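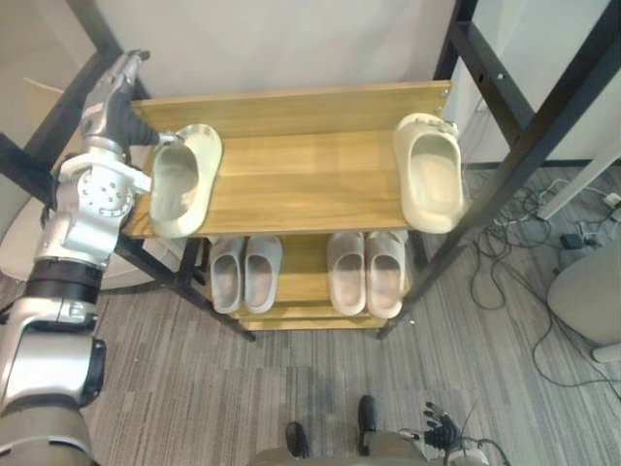
Según Gráinne Hegarty, un pie recién lavado huele a casi nada, y la culpa de todo lo que viene después la tienen sus inquilinos. Lo repitió tantas veces en el taller de ciencias de Clillow que varios niños se quitaron los zapatos para comprobarlo. Se abrieron las ventanas.

Los inquilinos son bacterias. Viven en tu piel, en la mía y en la de la gente muy elegante que sale en las revistas. Son tan pequeñas que haría falta un microscopio para verlas, y casi todas son buenas vecinas: ocupan el sitio y no dejan que se instalen otras peores. A cambio comen de lo que tú les das. Y tú, sin saberlo, les das muchísimo.

¿Qué hay de cenar?

Sudor, para empezar. La planta del pie tiene más glándulas sudoríparas por centímetro cuadrado que la espalda o la barriga. Una glándula sudorípara es un tubito enroscado que saca agua con un poco de sal hasta la superficie de la piel. El sudor de los pies, cuando sale, apenas huele. Puedes decírselo a tu madre, aunque no te servirá de mucho.

De segundo plato hay piel muerta. Tu cuerpo fabrica piel nueva todo el tiempo y va soltando la vieja en escamas diminutas. En la playa se las lleva el agua. Dentro de un zapato se quedan donde están, calentitas y mojadas, que es como más les gustan a las bacterias.

Cuando las bacterias comen, dejan restos. Uno de esos restos se llama ácido isovalérico (apréndetelo, queda muy bien en las comidas familiares) y tiene un olor fuerte, agrio, tirando a queso.

¿He oído queso?

Has oído bien. Algunos quesos de corteza anaranjada se hacen con bacterias del género Brevibacterium, parientes muy cercanas de las que viven entre los dedos de los pies. Hay mosquitos que tampoco distinguen demasiado: a los que transmiten la malaria les atrae el olor a pies, y los científicos han probado a engañarlos con queso. Los mosquitos fueron. Para esto se estudia una carrera. 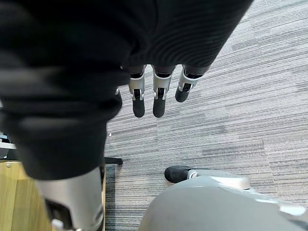
¿Por qué unos pies huelen más que otros?

Porque no todos sudamos igual ni tenemos los mismos inquilinos. En la adolescencia las glándulas trabajan más, y por eso el cuarto de tu hermano mayor tiene ese ambiente. También influye el calzado. Si el aire entra y sale, el sudor se evapora. Si llevas unas deportivas cerradas desde el desayuno hasta la noche, has montado un invernadero.

Los nervios hacen sudar las manos y los pies aunque haga frío. Un examen de matemáticas cuenta como nervios.

¿Y qué hago con los míos?

1. Lávalos con jabón. Que el agua de la ducha les pase por encima de camino al desagüe no es lavarlos.
2. Sécalos bien entre los dedos, los 10 espacios si eres muy exagerado (hay ocho).
3. Cámbiate de calcetines cada día. Darles la vuelta no cuenta.
4. Deja descansar los zapatos un día entero antes de volver a ponértelos.

Si además te pican mucho o se te pela la piel, puede que tengas hongos. Son otros inquilinos y se tratan con una crema que te dirá el médico.

Comentarios

Sylvain Lebrun: Mi hija ha leído el punto 3 en voz alta mirándome a mí.

Áine: tengo 10 años y lo del queso se lo he contado a mi abuelo mientras cenaba queso. Ya no quería más y me lo he comido yo

Clive Wainwright: ¿Sirve lo de meter los zapatos en el congelador? En casa hay división de opiniones y unas zapatillas junto a los guisantes.

Sorcha Dunne: Clive, el frío deja a las bacterias medio dormidas, pero al calentarse vuelven a lo suyo. Saca los guisantes.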